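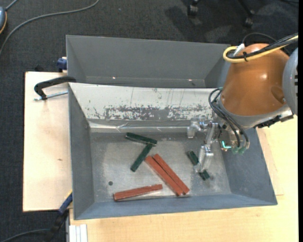
Gray metal bins, back to back. The panel in the front one shows scuffing along its lower half.

Kitchenette Care for Suite Hotels and Short-Stay Rentals
Compiled by Jeanie Rennie, Santoro Suites

These notes cover in-room kitchens with a two-burner cooktop, a compact refrigerator and a drip coffee maker. Full-size ranges are dealt with on a separate page.

Coffee maker. Descale every 23 guest nights, sooner in hard-water towns. Use one part white vinegar to two parts water, run half the cycle, switch off for 20 minutes, then finish. Follow with two full tanks of plain water. Leave the lid up between stays.

Refrigerator. Set the dial to the middle position and check with a thermometer in a glass of water on the center shelf. It should read 37 to 40 F after eight hours. Wipe the door gasket with warm water and dish soap - no bleach, which stiffens the rubber. If a strip of paper slides out of the closed door without drag, order a new gasket.

Cooktop. Let the glass cool fully. Lift burned sugar with a plastic scraper held low, then wipe with a damp cloth. Powdered cleansers leave a haze that guests report as dirt.

Sink drain. Pull the strainer at each checkout. In beachfront units, sand settles in the trap. Put a bucket under it, unscrew the slip nuts by hand, rinse the trap and refit. Run the tap for a minute and feel the joints with a dry tissue.

Pans. Nonstick pans go to recycling when the coating is scratched through. Stack the rest with a paper towel between each pair.

Supplies. One quart of vinegar per suite per month is enough. Aleksi Kiiskinen at our 84-room property keeps a spare gasket for each refrigerator model, labeled by room number. Stock is recounted in March, before the spring bookings.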